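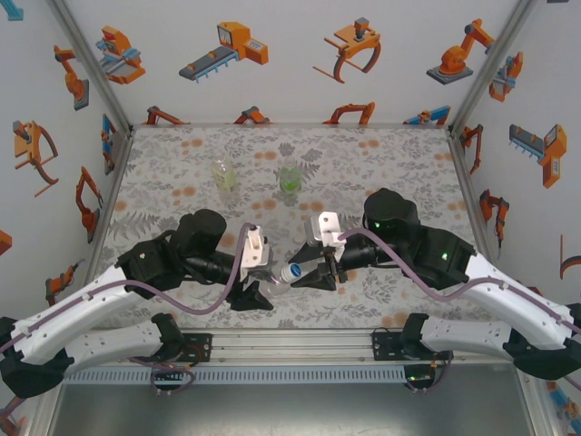 Notes for Session 4: Bottles, caps and the hand that has to deal with them
Everyday Packaging, Thursday section, Handel Building
Hanna Dudek

Okay, caps! I've been looking forward to these since October started, and I know a few of you have too, judging by the bag of empties that appeared outside my office. (Thank you. Please rinse them next time.)

Last session we stayed with the body of the bottle: wall thickness, shoulders, why the bottom has feet or a dimple. If you missed it, get the notes from Chathurika Talukder, who writes down far more than I say. What I want from you now is to forget the bottle as a container for a bit and look at it as a thing that gets held in one place and twisted in another. Pretty much everything in these notes comes out of that.

Words we'll be using

Finish. The molded top part of the bottle where the cap goes, threads included. It has nothing to do with shiny or matte. The old glass story is that the top was the last bit to be made, so it was the finish, and the word hung on when plastic came along.

Closure. The trade word for cap. I'll say cap most of the time. Your reading says closure, and so will anybody who sells them to you.

Land. The flat top surface of the finish, where the seal sits. A nick in the land and you've got a leaker, no matter how tight the cap is.

Support ring. The collar under the threads on a lot of plastic drink bottles. It's what the bottle hangs from in the plant, and it's also where your finger ends up when you carry one by the neck.

Knurling. The little ridges down the side of the cap. We'll come back to them, at length, sorry.

Tamper band. The bottom ring of the cap that breaks away the first time you open it. Some designs keep it tied to the cap with a small strap and some leave it riding on the neck.

Application torque and removal torque. How hard the cap was twisted on, and how hard you have to twist to get it off. They are two different numbers! Plastic creeps, liners relax, sugar dries in the threads. Every year somebody writes "torque" in their report without saying which one, and then I have to guess.

Two hands, two jobs

Pick up any screw-cap bottle and pay attention to what your hands do. One of them is the holding hand. It has to stop the body from turning and it has to do that without crushing it. The other is the turning hand, which pinches the cap from the sides and rotates. If either hand slips, nothing opens.

I used to teach this with just the turning hand, because that's where the cap is and the cap is the fun part. Then Barnabás Magyar sat in on my class a few years ago and asked why all my failed openings were on big soft bottles with perfectly decent caps. He was right, I'd been blaming the caps. On a thin clear bottle the body gives when you squeeze, so people loosen up to keep from squirting themselves, and then the whole thing spins in their palm. Same cap on a stiff bottle, no trouble.

So when you write up an opening problem, say which hand lost. I mean it, I'd like to see that phrase in your reports.

Upright or lying down? Most people open a bottle standing up on the table, or held up against the body. But try it with the bottle held sideways, cap pointing off to your left. Your wrist lines up with the cap differently and you may find you can put more forearm into it. The catch is obvious if the bottle's full. Use empties or well-capped water for the sideways trials, over the sink if you don't trust yourself.

A word about ridges

Knurling does less than people think on a dry cap and more than they think on a wet one. With dry hands and a dry cap you have plenty of friction already. Add condensation, hand lotion or cooking oil and the skin starts to slide, and then the ridges give your fingertips something to push against. Fine ridges feel nicer. Coarse ridges grip better when things are slimy, but some people with sore fingers really dislike them, and I'd count that as a real cost.

Diameter matters more than texture in my experience. A wider cap gives you more leverage for the same pinch, up to the point where your hand can't get around it comfortably. The wide-mouth one in our kit is a 38 mm and hardly anyone complains about it. The jar lid is 70 mm, and there the complaints split right down the middle: big hands love it, small hands switch to pressing with the palm. Watch for that palm switch, it's easy to miss if you're busy reading the gauge.

Height counts as well. The short caps that came in to save plastic leave you less side wall to pinch. I have nothing against them (less material is less material) but if you compare a short cap and a tall cap, don't chalk the whole difference up to the ridges.

Color, and what people expect from it

Gangadharan Acharya gave a guest talk on this and I'm borrowing from it shamelessly. Put a clear bottle with a blue cap in front of people and they'll mostly tell you it's water before there's any label on it. Tint the bottle green and the guesses wander off to sparkling water or soda. A pale yellow-green body gets you lemon, or dish soap, depending on the shape of the shoulders. None of it is a rule. It's habit, picked up from years of store shelves, and it varies a lot with where you grew up.

Why am I putting color in a session about caps? People decide how carefully to open something before they touch it. If they expect fizz, they crack it slowly. If they expect water they just go. Your tester's first half second is shaped by what they think is inside, so please don't mix tinted and clear bottles in one series and then average everything together. Anil Rao did that with the Flotier samples last year, and he's given me permission to use him as a warning.

What we're doing in the lab part

Work in pairs. One person opens, one person watches and writes, then swap. Give each round 10 minutes and stop when it's up, even if you're mid-bottle, since tired fingers give strange results.

1. Put a cloth on the table. A slick bare surface lets the bottles skate around when you set them down, and the cloth soaks up drips.
2. Stand the waiting bottles toward the back and work with one at a time near you.
3. Check the land with a fingertip before each trial.
4. Close the bottle to the kit setting with the Jirnness gauge. Read it straight on.
5. Open it the way you would at home. The watcher notes which hand held, where on the body it held, and whether the grip shifted.
6. Do the same bottle sideways.
7. Wet-hand round last. Towels are in the drawer under the gauge.

If a cap won't budge, leave it and write "did not open." That's a perfectly good result. No teeth, no pliers, no door hinges (yes, I know it works).

We'll pool the sheets at the end. I'd like some 10 clean pairs of dry and wet readings out of the whole group, so don't panic if yours are a mess.

Things that went wrong last year

People tested with the tamper band still attached and compared it with bottles that had already been opened. Those are two separate tests.

People wrote "hard" and "easy" with no idea who was opening. Put down the opener's dominant hand and whether they're left or right turning.

The caps got mixed up between bottles. They look the same and they aren't always, so keep each cap with its own bottle, or put a dot of marker on both.

Reading for next time

Murthy, the chapter on closures, up to the section on liners. You can skim the part on metal crowns. The diagrams of thread starts are worth going slowly over, and bring a cap along while you read so you can find the starts with your fingernail.

Also have a look in your own fridge and bring one bottle that annoys you. Empty, rinsed, cap on. We'll start with those, and then liners, and if there's time child-resistant caps, which need the big table.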